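Community Help > Home and Workshop > Cleaning and Storage

Glue from old labels does not come off grey storage bins
Posted by Gerardo Ambrosio
Sat 19 April

Hello to all. I have taken over the store room of a small bicycle repair shop, and with the room I received a big number of used grey bins. The former tenant was a parts dealer called Soriano and he put paper labels on every bin, sometimes one label over another. The paper I can remove with warm water. The glue stays, and after one day it is full of dust and looks worse than before.

I have tried so far:
- warm water with dish soap, left for one night
- a hair dryer and a plastic card
- cooking oil, which did help a little but made the bin slippery for days

I do not want to use a strong solvent before I know it is safe, because on two of the bins somebody has already used something that made the surface dull and a bit sticky. Under the bottom it says Bondach and a number, 206, but no sign for the type of plastic, or I do not find it. 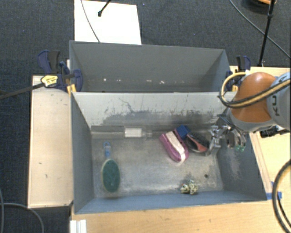
My second problem is the smell. Some bins had chain oil in them for a long time, I think since January of last year, and also after washing they smell when the room gets warm. I would like to keep gloves and inner tubes in them, so it is not good if the oil comes back out of the plastic.

New bins of this size cost me 7 euros each and I have space for many, so I prefer to save the old ones if the work is reasonable. Thank you in advance, and excuse my English please.

3 replies

etta_w
Cooking oil was a good start, you only stopped one step too early. Oil makes the glue soft, but then it must be taken away together with the glue, and for this you need something that binds it. Mix the oil with baking soda until you have a paste like toothpaste. Put it on the glue, wait half an hour, and rub with a cloth in small circles. After this wash two times with dish soap and quite hot water. The first wash takes the paste, the second takes the film which makes it slippery.

If a shadow of the glue is still there, try white spirit on a cloth, but first on the underside in a place as big as a coin. Wait ten minutes. If the plastic becomes dull or the cloth takes colour from it, stop. Most grey stacking bins are polypropylene or polyethylene and they support white spirit for a short time. Acetone and nail polish remover I would leave away completely. Your two sticky bins sound to me like somebody used exactly this on a different type of plastic, and that damage you cannot wash off.

Open the window and wear gloves. Do not put the cloths in a pile when you finish, let them dry flat outside.

Cemgate
just buy the orange label remover spray, works on everything. I paid too much for mine but it lasts up to 7 months

pavel.k
For the smell, I had the same with boxes from a garage. Washing soda was better than dish soap, two big spoons in a bucket of hot water, leave the bin full over night and brush the corners the next day. Then put them outside without the lid for some days, in the shade. Strong sun makes old plastic break easier.

It will not be perfect. When oil stayed in plastic for a year, a part of it has gone inside and you only get the part near the surface. I would use the worst bins for tools or metal parts and take clean ones for the inner tubes, as rubber becomes soft from oil. For gloves it matters less if they are in a bag.

Etivitz also has a thread here about labels that come off without glue rests, with a card holder clipped to the front. It is worth reading before you put the new labels on.

Gerardo Ambrosio
Thank you both for the long answers. I did the paste on one bin this evening and the glue is gone except in one corner. White spirit I will buy on Monday. Pavel, did you use the washing soda also on bins with metal parts, or only on plastic?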